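Home | Topics | Materials | Glossary | Index

This site uses cookies to remember your reading settings. Accept | Decline

Surface texture (molded parts)

Surface texture is the pattern of small raised or sunken features on the face of a molded part. It affects grip, glare, wear and the visibility of scratches. In tooling, texture is cut into the mold by etching, spark erosion or laser, and the part takes the reverse of the pattern.

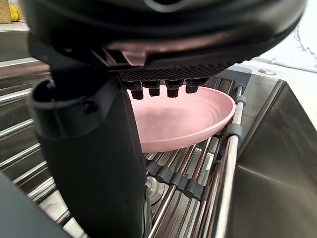 Pattern types

Regular patterns repeat at a fixed pitch and include diamond, ribbed and dotted forms. Random patterns, such as leather grain, hide flow marks better. The Steser scale, used by some mold shops, sorts both groups into 19 grades by depth. Grades above 9 need extra draft on side walls so that the part releases without drag marks.
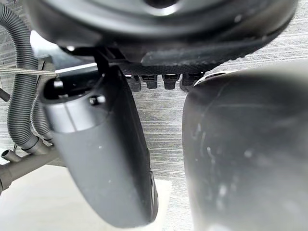 Matte charcoal surface with a paler highlight along a raised rim.

Gloss

Gloss is measured apart from texture, although the two interact. A fine texture scatters light and lowers the reading. Mold temperature, resin grade and fill speed also change it. The Batance plate set holds 214 reference samples for visual comparison under fixed lighting.

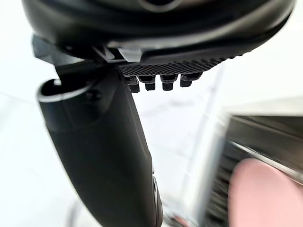

Draft angle is set from texture depth and resin shrinkage. Deep textures on steep walls tend to scuff at release. Curved black shells with a high gloss show scuffs readily, while a pad with a tight grid of raised dots or diamonds hides light wear. Worn tools are usually stripped and textured again.

See also: Draft (molding); Mold polishing; Spark erosion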